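Do eggs really need to go in pointy end down?
Home & Kitchen > Food Storage > Eggs
Posted by garkitz_hollow, 12/9/19

My sister-in-law swears eggs keep longer if they sit in the carton with the pointy end down. She heard it from her mother, who heard it from somebody at church, and now I get corrected every time I put groceries away at her place. I've been dumping eggs in whichever way they land for most of my adult life and I can't say I ever noticed a difference.

Is there anything to this, or is it one of those kitchen rules that people repeat so they have something to repeat? Also, she won't use the egg rack in the fridge door, and she wipes every egg with a damp cloth before it goes in. I'm more suspicious of that last one. We get ours from the grocery store, already washed, in the US. I'm not looking for a link to a blog that sells egg baskets, please.

2 replies

Onishi

Pointy end down has a reason behind it, though I think people oversell it. There's an air pocket at the wide end of the egg. Keep that end up and the pocket stays where it is and the yolk stays closer to the middle. That helps if you want nice centered yolks for deviled eggs. Does it matter for a dozen you'll finish in 2 weeks? I doubt you could tell. I tried it both ways one December, same brand, same shelf, and the scrambled eggs tasted like scrambled eggs.
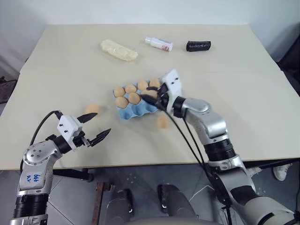 Brown eggs in a 12-cup carton, three rows of four.

The door is a better argument. It gets opened all day and it's the warmest part of most fridges -- mine is an old Dukadska and the door runs 4 degrees warmer than the back shelf, going by a cheap thermometer. Leave them in the carton on a middle shelf. The carton also has the date on it, and people who move their eggs to a cute rack always seem to be guessing how old they are.

On the wiping, you're right to be suspicious. Store eggs here are already washed, and a damp cloth mostly moves whatever is on one egg over to the next one. I'd skip it. If one is cracked or leaking, throw it out and be done.

As for the float test, which somebody is bound to bring up: it tells you the egg is old. Old and bad are two different things. Crack it into a cup and smell it.

Ollisow_211

My grandma kept hers in a bowl on the counter and lived to be very old so I wouldn't worry. But yes pointy down, everybody knows that. I turn mine over every 3 days too, keeps the yolk from sticking. Never had a bad one.

Comment from Onishi: Was that bowl full of store eggs or eggs from her own hens? Unwashed eggs are a different deal. Washed ones should stay cold once they've been cold. And if you flip them every 3 days, they aren't pointy down half the time, so which is it?

Comment from garkitz_hollow: Thanks, both. I'll give her the door and keep arguing about the cloth.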